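4.2 Reporting rules for simulated tabletop trials

The reporting rules set out in this section apply to all simulated trials submitted under the Skonadent protocol. They were drafted by Antonina Hrytsenko and reviewed at the Ciltach and Doucet laboratories in September. Each trial record must state the version of the rendering software, the hand model, the starting pose of both arms and the full list of objects placed on the table. Clutter must not be removed from a layout after a failed attempt.

Figure 3 shows a kitchen layout from the trial set, with a sausage on a blue cutting board and a tomato and a croissant on a patterned plate. Under the protocol, food items and the surfaces that carry them are logged as separate objects, and any overlap between a hand and an object in the camera view is noted in the record.

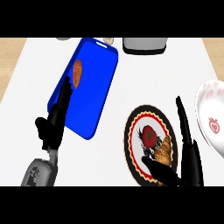

Figure 3. Simulated two-handed kitchen layout, with the left hand beside the sausage and the right hand at the plate.

May a laboratory report simulated results together with results from physical robots?

The two sets must be reported in separate tables, each with its own trial count and failure count. A combined success rate is not accepted, even where the same control policy was used in both settings.

The current trial set holds 1,833 records. A layout is admitted once it has been run with at least 60 random seeds and checked by two assessors who did not take part in building it. Where the assessors disagree on whether a trial succeeded, the record is labelled as disputed and kept in the total. Records prepared with the earlier Jako template remain valid, provided that the missing fields are filled in before analysis.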